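Drei gewinnt auf Papier - Galerie vom Spieltisch in Drirkstead

2. Mai 2024

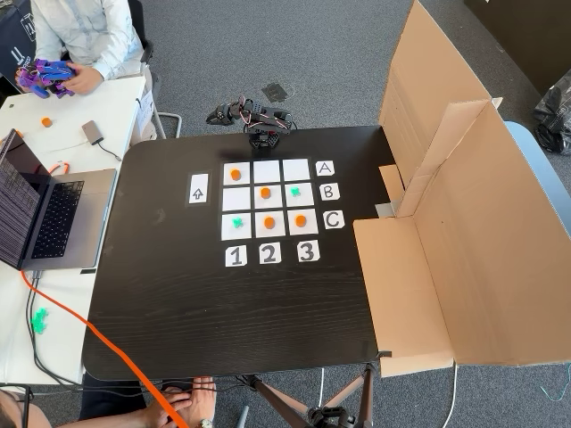
Für den Spielenachmittag haben wir wieder die Papierausgabe von Tic-Tac-Toe ausgelegt. Der Entwurf stammt von Siriporn Thepsuriya und ist seit Oktober im Einsatz.

Spielfeld: neun weiße Papierquadrate, direkt auf der schwarzen Tischplatte. Orange Scheiben gegen grüne Kreuze.

Beschriftung: A, B und C für die Reihen, 1 bis 3 für die Spalten. Züge lassen sich so ansagen, zum Beispiel "A3" - das Feld oben rechts ist hier noch frei.

Papier: 300 g/m², nach rund 11 Nachmittagen werden die Quadrate ausgetauscht.

Die Druckvorlage umfasst 2 Seiten und liegt in Drirkstead am Eingang aus. Nächste Station ist Hidomdale.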